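Tour Operations, Unit 4: Pricing and Planning a Guided Day Outing

Instructor: Virgil Preda

Reading before class: the Brotley price sheet and the Altlow booking terms. Bring a calculator.

1. Fixed and variable costs

A day outing has two kinds of cost. Fixed costs stay the same however many guests turn up: the guide's day fee, the van, the site permit. Variable costs go up with each guest: lunch, tastings, entry tickets, loaned gear.

We will use the Altlow farm walk for the whole unit. Fixed costs come to 600 for the day. Variable costs are 16 per guest, all of it lunch and tasting.

With two guests, each one carries 300 of the fixed cost, so the break-even price is 316 a head. No one will pay that for a walk and a lunch. With ten guests the share drops to 60 and the break-even price is 76. With 16 guests it is 53.50. 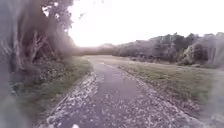 Operators handle this in one of two ways. The first is a sliding price, where the sheet gives a figure for each group size and the guest pays less as the group grows. The second is a flat price with a minimum group. Brotley uses the second method and charges 70 a head for the Altlow walk. Work out the minimum group for yourself before reading on.

At 70 a head, each guest leaves 54 after variable costs. Divide 600 by 54 and you get a little over 11, so the outing needs 12 guests to cover itself. At 12 it clears 48 for the day. That is thin, and one refund wipes it out.

2. Cancellation terms

The minimum group has to appear in the booking terms, along with the date by which the operator will confirm. Students often leave out the second part. A guest who has booked a train needs to know when the outing is certain to run.

Sriwong's terms give full refunds if the operator cancels, and half if the guest cancels late. Compare these with Altlow's and note who bears the cost of bad weather in each. 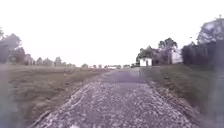
3. The route sheet

Every outing needs a written route sheet, even if the same guide leads it each week. It should give the meeting point, start time, walking time between stops, toilets, and the place where the van can reach the group. List the ground surface for each leg too, in plain words. "Easy path" is not enough. A path can start on coarse pale stones and change farther along to a flatter, muddier stretch, and guests choosing shoes or pushing a stroller need to know both. Walk the route in February as well as in season.

4. Assignment

Choose an outing from the Prokudeo list. Submit a cost table for three group sizes, a price with its minimum group, a paragraph of cancellation terms and a one-page route sheet. Show your working for the break-even figures. Round prices only at the last step.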